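### 3.2 Table surfaces and reported noise

Sites. Two shared workrooms, one at Dostano, one at Brollano, both open-plan, both with hard floors. Staff filled in the short form at the end of each shift during September. 578 forms came back, 159 of them from Brollano. Forms with no desk number were dropped before any of the sums below.

The form asked one thing first: what sound bothered you most today. Free text, sorted afterwards into groups. Voices came top at both sites, no suprise there. Second was what we call contact noise, meaning cups, keys, trays and small hard objects put down on a bare top. We hadn't planned for this group at all. It is missing from the Mishra checklist, which goes straight from voices to machines.

Tops at both sites are light wood with a fine straight grain (Fig. 2). No cloth, no mats at the start of the month.
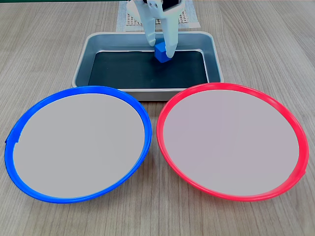 *Figure 2. Light wooden tabletop with fine striped grain; small blue cube held in the gripper.*

Contact noise was named on 68 forms. Mostly mornings. People near the kitchen end named it more than people by the windows, though the kitchen end is also where the tables stand closest together, and we can't pull those two apart with the data we have. Several wrote that the sound was not loud, only sudden. One form just says "spoons".

Mats went out halfway through the month at Dostano only. Felt, cut to size by the Nedulach workshop, laid under the places where cups tend to land. Complaints on this point fell in the second half, but so did the number of people in the room, so take it with care. Brollano kept bare tops throughout and its forms show no clear change either way.

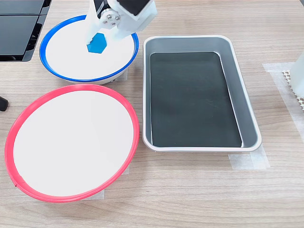

A weakness: the form never asked what was being put down. Ceramic on wood and metal on wood are different sounds and we lumped them togther. Nor did we measure levels at the desk. The meter stood on a shelf by the door, fine for voices, poor for a short knock at the far end. Section 4 uses only the forms for this reason, and leaves the meter readings to the appendix.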